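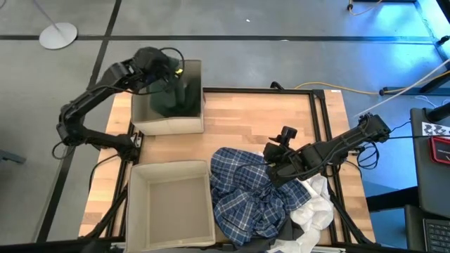
The running time on a film's store page looks like the simplest figure there. It is usually the least reliable. Type the same title into three rental services and the results will often differ by several minutes, with no note to explain which version is on sale and no way for the customer to check before paying.

Most of the gap comes from frame rate. A film shot at 24 frames per second and prepared for European television was, for decades, simply played at 25. The picture runs four percent fast, the sound is either raised in pitch or corrected, and a feature of 100 minutes ends in 96. Masters made this way were delivered on tape, later copied to file, and later still uploaded to rental catalogs, where they remain. Many domestic thrillers and family dramas made for cable exist online only in this form, even in countries where the original speed was broadcast.

Gleice Barros has worked on catalog delivery for most of her career and now runs quality control at Laltley, a small distributor that licenses older television films to rental platforms. Her department keeps a sheet for every title with four durations on it: the contract length, the length of the master as received, the length after slates and black are trimmed, and the length the platform displays.

"They should be the same number, or differ by a known amount," she says. "When I started on the back catalog I had 200 titles. On 87 of them the displayed time didn't match any of the other three."

The causes were ordinary. Some store pages had inherited a time from a DVD sleeve. Some counted the commercial breaks, so that a film cut for a two-hour slot was listed at 120 minutes when the program itself ran under 90. A few pages had been filled in from the press kit, written before the final edit was locked. In one case a two-part film had been joined into a single file with the recap left in the middle, and the running time was right only for somebody who wanted to see the same scenes twice.

Rental windows make the question more practical than it sounds. A typical rental allows 30 days to start and 48 hours to finish, and the service measures completion against the displayed time. If a page says 95 minutes and the file stops at 91, the film stays in the "continue watching" row after the credits have ended. If the file is longer than the page says, some players mark it finished early and cue the next title over the closing scene. Support desks log both as playback faults, and the ticket goes to engineers who can find nothing wrong with the stream.

The second issue is the price split between SD and HD. For a film finished on high-definition video the higher tier is straightforward. For one shot on film but edited on standard-definition tape, as was usual in television before 2000, there is no high-definition version until somebody goes back to the negative, scans it, and rebuilds the cut. The cheaper course is to enlarge the tape master and sell the result under the HD label. Platform specifications generally prohibit this. Enforcement depends on whether anyone looks.

Anderson Guerra looks. He restores television films at Vītola, a post house with four grading rooms, and has a standard set of checks for files that arrive marked as HD. He steps through a pan to see whether the motion was interlaced at some point. He looks at the finest text in the end credits, where an enlarged master shows soft edges and a faint halo. He then runs a frequency plot, which for native material extends well toward the limit of the format and for enlarged tape falls away at less than half of it.

"The credits are enough in most cases," Guerra says. "If the names of the drivers look like they were typed on felt, it came off a tape."

A full rebuild from negative takes his team 60 working hours on a feature with no effects shots, before color and sound. Dissolves and titles add to that, as they were made on video and have to be made again. For a film that rents at three or four dollars, few owners will pay for it. Vītola's usual compromise is to deliver an honest SD master at the correct speed, with the interlacing properly removed. On a modern set it tends to look better than the enlarged version, which costs the viewer a dollar more.

Catalog software has begun to help. Komik and Uvoren, two of the packages used by smaller distributors, read the duration and frame rate directly from the file and hold back any title whose page disagrees by more than a set margin. Neither will say whether the mismatch is a sped-up master or a missing scene. Barros has her staff open the file and check the last reel against the script. The next group of titles goes through in September, beginning with the two-part films.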